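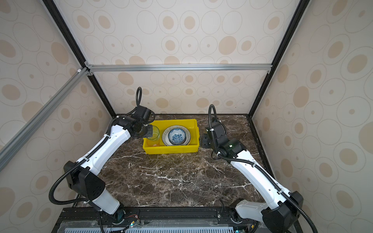

3.2 How people talk about washing up

I'll admit that when I started the Surstead interviews I didn't plan to ask about washing up at all. My questions were about who cooked, who shopped and who paid. But the sink kept coming up, usually when I'd put my pen down and somebody was making tea, and by November I'd added it to the question sheet. Vesna Živković, who ran the Denside half of the study, did the same a week later without my asking her to.

We sent the short diary form to 2,000 households across the two towns and got 1,017 back, which pleased us both no end (the last study I worked on did far worse). The form had a line for each evening: who washed, who dried, who put away, and a box for anything else. I'd thought of that box as a bit of spare paper. People filled it right to the edges! One woman in Surstead used hers to keep a running list of every mug her grown-up son had left upstairs, with the dates.

What struck me first was how rarely anyone treated washing up as one job. In the diaries, "doing the glasses" is a task with its own rules and often its own person. Glasses go first, in clean water, and in a good many homes the person who cooked isn't trusted with them. Plates and bowls can be done by anybody. Pans are a matter for bargaining, and "leaving it to soak" gets a whole range of meanings, from a real plan to a polite way of handing the thing over to whoever gets up first. Halilović (Viorica, my co-author on the earlier paper) calls this the soaking claim, and I've kept her term here.

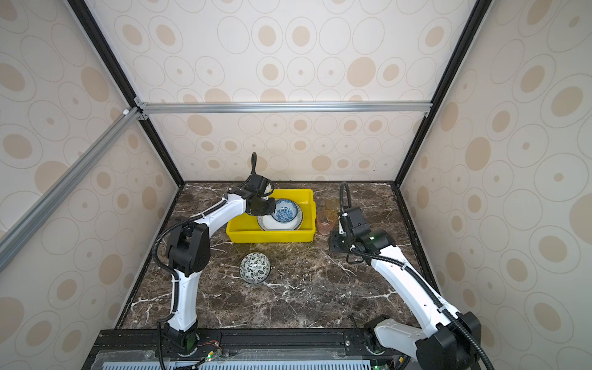
Figure 2. Glass and bowl.

The second thing is that the order of the work matters more to people than the share of it. I'd gone in expecting rows over fairness, and there were a few, but couples who split things very unevenly often said they were quite content so long as the other one "did it properly". Properly meant the glasses weren't washed after the roasting tin. One man in Denside told Vesna he'd happily do the lot every night for the rest of his life if his wife would stop stacking bowls inside each other while they were still dirty.

I don't want to lean too hard on the diaries here. Only 800 of them were complete for both weeks, and the gaps tend to fall on weekends, when visitors change who does what. Section 3.3 goes back to the interviews and takes up the question of guests, and whether they should be allowed anywhere near the sink.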